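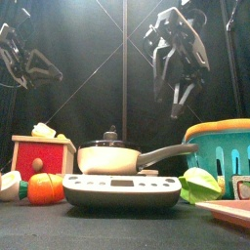

Two arms over the toy kitchen on our bench, with the covered saucepan on the cooktop.

About Zallamis

We test robot arms that other people sell. Most of what reaches us comes with a video in which an arm folds a shirt or loads a dishwasher at suspicious speed, and our customers want to know what the same machine does on a plain table with nobody from the sales team in the room. They are mostly small manufacturers, two-year colleges and the occasional hospital kitchen. They pay us, the vendors don't, and we have turned down vendor money often enough that the offers have slowed.

Mansa Amissah started the company after buying a two-arm kit for a packaging line at Gutow, where he was the plant engineer. The brochure promised setup in an afternoon. It took until September, and the line went back to hand packing before the year was out. He kept the invoices and still shows them to new customers. Fadwa Soliman joined as test lead the following spring. She came from appliance repair and has very little patience for the word "seamless."

What we do

The main service is a bench review. You tell us which kit you are thinking of buying and we put it through our household set, a course of 18 tasks using toy food and toy cookware. People laugh at the toys until they see the results. A lid with a small knob is a fair problem for a two-finger gripper, and so is a long saucepan handle when the second arm has to stay out of the way. A limp leaf of plastic lettuce has embarrassed kits that cost more than a house.

We run every task 101 times. The first run is thrown away, which leaves an even hundred and takes care of the vendor who says the arm was still warming up. Failures are logged by type: missed grasp, dropped object, collision between arms, or a person had to step in. That last one is where most demo videos go quiet, and it gets its own page in the report.

You also get our setup diary. It lists every cable we had to reroute, every bracket we had to shim and every hour on hold with support. Several customers have told us they skip straight to it.

What we don't do

We don't give stars or awards, and vendors can't put our name on a box. Toy vegetables tell you something about grasping and coordination. They tell you very little about wet produce, hot pans or a night shift, and a good bench score is no promise about your building. If a vendor quotes our numbers as though it were, please send us the page.

We also don't predict what robots will be doing in ten years. Ask somebody with a book out.

On the bench lately

The Tawfik two-arm kit finished its review with a good record on drawers and a poor one on anything thin and flat. Its manual is the best we have read this year, though the competition was weak. Divex sent us a controller that is meant to cut collisions between arms. It did cut them, mostly by making both arms so slow that Fadwa could finish a coffee during the carrot task. A later software version is supposed to fix this — we'll believe it when we have run it.

Our archive now holds nearly 770 hours of logged bench time. Customers can search it by task or by gripper type, and a customer can ask to see the raw log behind any figure we publish.

Working with us

A bench review takes 2 weeks from the time the kit is up and running. Setup is billed separately, by the hour, for reasons the Gutow invoices make clear. You can come and watch any part of it. Vendors can watch too, from the far side of the room, and they may not touch the table.

Write to Mansa about prices and scheduling. Write to Fadwa if you think one of our results is wrong, and say which task and which run.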